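FOR IMMEDIATE RELEASE
Wednesday, March 26, 2025

Nyberg Soda Works Brings Returnable Glass Bottles Back to Lendovville

LENDOVVILLE – Starting next month, people in Lendovville can buy their soda in glass, drink it, and hand the empty bottle back over the counter for a refill. Nyberg Soda Works is opening its returnable bottle program to every household in town after a winter trial that went far better than the company had dared to hope.

The trial ran through February with 441 households signed up. Each one got a starter six-pack and a punch card, and could drop off empties at any of 20 shops and cafes. By the end of the month, 2000 bottles had come back to the plant on Omach Street to be washed, checked, and filled again.

"We figured people would like the idea, but we didn't know if they'd remember to bring the bottles back," said Randi Tangen, who runs the program for Nyberg. "Then the first Saturday came and there was a line at the return window before we'd even unlocked it! Some folks had walked over with their kids. A few told us they hadn't returned a bottle in 30 years and still knew just what to do."

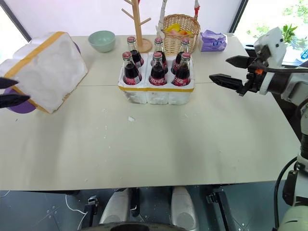
Photo: Nyberg Soda Works

The deposit is 30 cents a bottle, paid back in full at any drop-off point. Customers don't need a receipt, and bottles don't have to be rinsed, though the crew at the wash line is always grateful when they are. Chipped or cracked bottles should stay out of the returns and can be handed to staff separately.

Washing is done on a rebuilt line from Dotex, a machine shop two counties over that spent most of the fall getting the old conveyor to run again. It's loud, it's warm, and the crew is very fond of it – school groups can book a visit on weekday mornings once the spring schedule is up.

Nyberg is also looking for more shops to take part, especially on the north side of town, where the nearest drop-off is still a long walk for many families. Store owners need a little floor space for crates and a weekly pickup time that suits them. The company supplies the rest, including signs and deposit slips.

Cola, ginger ale, and orange will be sold in returnable glass from the first day. Root beer follows in early summer.

Media contact:
Randi Tangen
Nyberg Soda Works, Omach Street, Lendovville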